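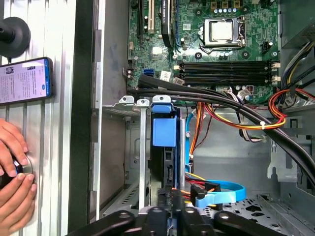

Old desktop, lid off. Green board and all.

Last updated: January 29, 2021

Ok so quick one, kettle's on. I quit buying stuff for a while. Not forever — just till July, and food doesn't count, obviously.

It started with the electric bill. Then I added up the little things and it came to 600 bucks. On what?? Phone cases. A second Evix lamp. A waffle thing from Orkik that I used twice.

Rules so far: fix it, borrow it, or do without. The Vanags store out by Belthorpe is off limits, even for "just looking". Library card renewed. Sewed two buttons on, badly. Sold the waffle thing for 22.

Old computer was next on the list. I was all set to spend 200 on a newer used one and made myself wait a week first. Week's up and I still want it, a bit less.

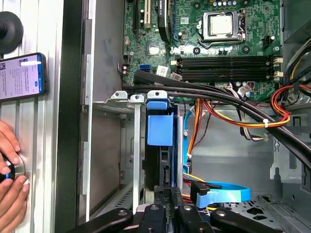

Memory slots, nothing in them. Processor's still there.

Hardest part is evenings. I get bored and start scrolling thru sales. So now I walk — same loop, past the bakery, no wallet. Slept better too, dont know if thats related.

Put 105 in savings this month. More next time hopefully. Gotta run, soup's boiling over

Comments

Did this last year and caved over boots. No regrets, they're good boots.

How do you handle birthdays? I have three nieces and they are not getting buttons.

Walking with no wallet is smart, stealing that.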